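Ticket 223: Coach's profile page says he is married to his own assistant
Status: Closed, then reopened, then closed again
Product: Clustumo (player and coach profiles)
Reported by: Brirnia basketball desk
Handled by: Danilo Padilla

Reported problem

The profile of the Ander head coach lists his assistant coach under "Spouse". Both men have rung us. The head coach was quite good about it. The assistant wanted to know whether he was owed half a house.

Steps to reproduce

Open the head coach's profile. Scroll to Personal Life. Read it. Close the door so the sports desk can't hear you laughing.

First look, 9.40 am

Checked the record by hand. The spouse field is blank, as the coach asked for it to be when he remarried in March. The page fills blank fields from the next linked person, and the next linked person is the assistant. Typed a single dash into the field and saved. Page now reads "He is happily married to -". Sent that to the desk as a temporary fix. The desk did not consider it one.

Second look, 11.15 am

Switched off the fill-in rule for Spouse only. The Ander page is now correct. Marked as fixed, told the desk, had a biscuit.

Reopened, 11.50 am

The desk reports that the Dafis point guard is now married to Dafis. Had a look and he is, with the club crest where the wedding photo should be. With the rule off, the page falls back to the team name, a feature somebody added in an earlier version and wrote down nowhere. Ran a search for other profiles with the same fault and got 186 of them. Most are players married to their clubs, which you could defend as journalism. Then there were 3 referees married to the league, which you couldn't.

Third look, 2.05 pm

Turned off the team fallback as well. Blank spouse now hides the whole line, which is what everyone thought it did in the first place. Cleared the page cache and went through the list again. All of them clean except the Ander coach, who was back with his assistant. His page had been pinned to the front of the site and pinned pages keep their own copy. Unpinned it, cleared it, pinned it again. The line has gone.

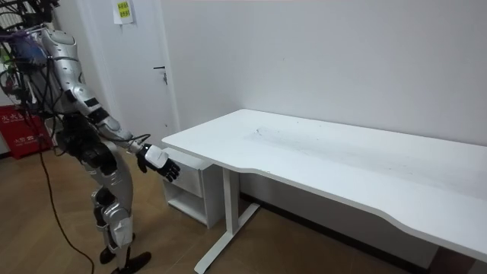 Knock-on effects

Height and weight used the same rule. One Brirnia reserve centre had been listed at 232 cm for nearly a season, a figure that belonged to the man above him in the squad list. He has asked if we could leave it. I have said no, with regret.

The "Net worth" box is blank on most pages and is staying blank. Please stop raising tickets about it.

Note to the desk

If a coach asks for his wife's name to be kept off the page, leave the field empty and save once. Don't type "private", as that comes out as "He and Private have two children". Don't type "ask Danilo" either. I found two of those today.

Left to do

Correction to run at the foot of the Ander profile, wording with the editor.
Old match reports still link to the cached version. Moved to ticket 224.
Assistant coach has asked for a printout of the original page. Sent.

Closed 4.30 pm, D. Padilla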